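손으로 고치는 옷, 오래 입는 옷

버려지는 옷과 다시 입는 옷 사이에서 수선이 하는 일에 대하여
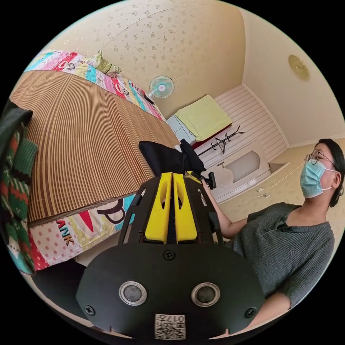 생활 · 의복

2018년 11월 27일

저는 이 나라에 와서 처음 산 겨울 외투를 지금도 입고 있습니다. 소매 안감은 한 번 바꾸었고, 단추는 모두 다른 것으로 바뀌었습니다. 그래도 제 외투입니다. 이 글을 쓰기로 한 것은 그 외투 때문입니다. 소매를 고치러 간 가게에서 저는 생각보다 오래 앉아 있었고, 수선이라는 일에 대하여 제가 아는 것이 거의 없다는 사실을 알았습니다.

가게 이름은 Lotine입니다. 시장 뒤쪽 골목에 있고, 간판은 작아서 처음 가는 사람은 대개 한 번 지나칩니다. 문을 열면 재봉틀 2대가 벽을 보고 서 있고, 그 위에 실이 색깔 순서로 걸려 있습니다. 검은색 실만 따로 상자에 들어 있습니다. 주인의 설명에 의하면 검은색은 한 가지 색이 아닙니다. 푸른 기운이 있는 검은색이 있고, 붉은 기운이 있는 검은색이 있고, 여러 번 빨아서 회색 쪽으로 간 검은색이 있습니다. 손님이 검은 바지를 가져오면 주인은 실을 고르기 전에 먼저 바지를 창가로 가지고 갑니다. 형광등 밑에서 고른 실은 밖에 나가면 눈에 띈다고 합니다.

검은 옷은 고치기가 어렵습니다. 바늘땀이 잘 보이지 않아서 뜯을 때 천까지 자르기 쉽습니다. 그래서 주인은 천을 접어 높이 들고, 접힌 부분에 빛이 지나가게 한 다음에 실을 찾습니다. 저도 집에서 따라 해 보았습니다. 한쪽 솔기를 뜯는 데 저녁 시간이 전부 지나갔습니다.

고칠 수 있는 옷과 고칠 수 없는 옷

수선하는 사람들은 옷을 받으면 먼저 안쪽을 봅니다. 솔기에 남은 천, 즉 시접이 넉넉하면 그 옷은 늘릴 수 있습니다. 시접이 거의 없으면 줄이는 것만 가능합니다. 예전의 옷은 시접이 넓었다고 합니다. 아이가 크면 늘려 입히고, 동생에게 주면 다시 줄였습니다. 요즘의 값싼 옷은 천을 아끼기 위해 시접을 좁게 자릅니다. 가게에서 본 어떤 블라우스는 시접이 너무 좁아서 이미 실이 천에서 빠지고 있었습니다. 주인은 그 블라우스를 손님에게 돌려주었습니다. 돈을 받고 고칠 수는 있지만 한 달을 가지 못할 것이라고 말했습니다.

지퍼도 비슷한 문제가 있습니다. 많은 사람이 지퍼가 고장 나면 지퍼 전체를 바꾸어야 한다고 생각합니다. 그러나 대부분의 경우에는 손잡이가 달린 작은 금속, 즉 슬라이더만 바꾸면 됩니다. 슬라이더 한 개의 값은 2,000원입니다. 지퍼 전체를 바꾸는 일은 그보다 훨씬 비싸고 시간도 많이 걸립니다. 저는 이것을 모르고 가방 하나를 버린 적이 있습니다. 지금 생각하면 그 가방에게 미안합니다.

모여서 고치는 저녁

지난 7월부터 저는 Priline이라는 모임에도 나가고 있습니다. 각자 고칠 것을 가지고 와서 긴 책상에 앉아 고칩니다. 잘하는 사람이 서투른 사람을 도와주지만 대신 해 주지는 않습니다. 이 규칙은 처음에는 조금 차갑게 느껴졌습니다. 제 바느질은 삐뚤었고, 옆 사람의 손은 빨랐습니다. 그런데 몇 번 나가는 동안 제 양말의 뒤꿈치에 제가 만든 작은 그물이 생겼습니다. 예쁘지 않지만 튼튼합니다.

모임의 책장에는 Shenoy라는 작은 출판사에서 나온 수선 책이 있습니다. 모두 41쪽의 얇은 책인데, 그중 9쪽이 양말에 대한 내용입니다. 저는 처음에 이 비율이 이상하다고 생각했습니다. 하지만 사람들이 가장 많이 가져오는 것이 정말로 양말입니다. 그다음은 바지의 안쪽 허벅지, 그다음은 외투 주머니입니다. 주머니는 밖에서 보이지 않기 때문에 초보자가 연습하기 좋습니다.

책에는 제가 좋아하는 그림이 하나 있습니다. 구멍 난 스웨터를 다른 색의 실로 고친 그림입니다. 고친 자리를 숨기는 방법도 있고, 일부러 보이게 하는 방법도 있습니다. Lotine의 주인은 숨기는 쪽이고, 모임의 젊은 사람들은 보이게 하는 쪽입니다. 저는 아직 정하지 못했습니다. 회사에 입고 가는 옷은 숨기고 싶고, 집에서 입는 옷은 빨간 실로 고치고 싶습니다.

제가 어릴 때 살았던 Vuststead에서는 고친 옷을 입는 것이 부끄러운 일이었습니다. 팔꿈치에 천을 댄 아이는 가난한 집의 아이라는 뜻이었습니다. 어머니는 그래서 밤에 아주 작은 땀으로 옷을 고쳤고, 아침에는 아무 말도 하지 않으셨습니다. 저는 어른이 된 다음에야 그 옷들을 뒤집어 보았습니다. 안쪽에는 여러 해의 실이 겹쳐 있었습니다. 색이 조금씩 달랐는데, 어머니도 그때마다 가지고 있는 실 중에서 가장 가까운 것을 고르셨을 것입니다.

외투의 안감은 올해 겨울이 끝나면 다시 보아야 합니다. 왼쪽 겨드랑이 부분이 벌써 얇아졌습니다. 이번에는 가게에 맡기기 전에 제가 먼저 한 번 해 볼 생각입니다. 실은 창가에서 고르겠습니다.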